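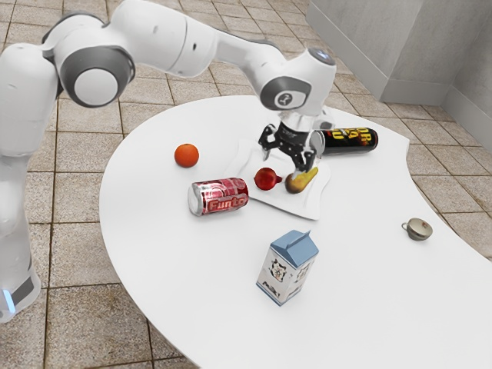
Sim table, pear on the plate, gripper open above it.

Notebook, Fuvmont bench
Mar 21, 2020
Entry by Salma Fahmy

Print this page | E-mail this page

Fault: arm stops over the pear and never closes. First reported by Hammad on the night batch, reproduced by me this morning on the same build.

Task is the usual one, pick the pear off the plate and set it down on bare table. In the bad runs the arm comes over the plate, lowers, and holds with the fingers apart. No close command goes out. The episode then runs to the time limit and gets scored as a miss, which hid the fault for a while because it looks the same as a slipped grasp in the totals. The batch was 980 episodes and 49 of them ended this way.

What I checked, in order:

Gripper model. Opened and closed it by hand from the console with the arm parked, then again over the plate. Fine both times. Finger limits match the file Tsung-han checked in last November.

Contact. Suspected the fingertip was touching the pear early and tripping the guard. Plotted contact force for 2 of the bad runs. Flat zero until timeout, so the guard had nothing to trip on.

Plate. The plate and table are both white and the depth cleanup has trouble with the wavy rim. Swapped in a dark plate, no change. Put the white one back.

Pose estimate. This is where it goes wrong. The pear lies on its side and the estimate flips end for end, neck for base, then flips back. Each flip moves the grasp point along the fruit. The planner wants the grasp point to stay put for a short window before it allows a close, and the window restarts on every flip. When the flips come fast enough it never gets out of the hold state. The dark red object next to it may be making it worse, as the mask sometimes takes in part of both. Removed it and got fewer flips, but still some.

I did not see the same fault with the orange, the carton or either can. The cup was not a target in this batch.

Safety note. The hold state has no timeout of its own. In sim that costs us an episode. On the real arm at Hunamitz it would mean the arm sitting powered over the table in a state that looks idle, and it would close as soon as the estimate settled, with no warning. Talked to Magdy on the phone and he has pulled this build from the Hunamitz arm until it is fixed. Please do not load it there, even for a demo.

Changes made today:
- Hold state now times out, retracts straight up and logs HOLD_EXPIRED.
- Scoring splits HOLD_EXPIRED from a missed grasp.
- Flip filter on the pose estimate, keeps the previous end unless the new one wins clearly. Written but not merged, Chun-hung to review.

Reran the bad seeds with the timeout only. All of them retract and log as they should. With the filter on as well, all but 2 complete the pick. Those have the pear estimate wrong from the first reading, so the filter holds on to the wrong end. Separate problem, opened a ticket.

To do: full batch with both changes, pear turned through more angles. Ask Hammad whether the old totals can be rescored from the logs or if we have to run them over.

Recent entries
Depth cleanup on white surfaces
Carton tips over on release
Bench hours during Ramadan
Wrist cable check, Hunamitz arm
Skalitville server move, what is still down

Contact: Fuvmont bench, Salma Fahmy | Copyright 2020 | Back to top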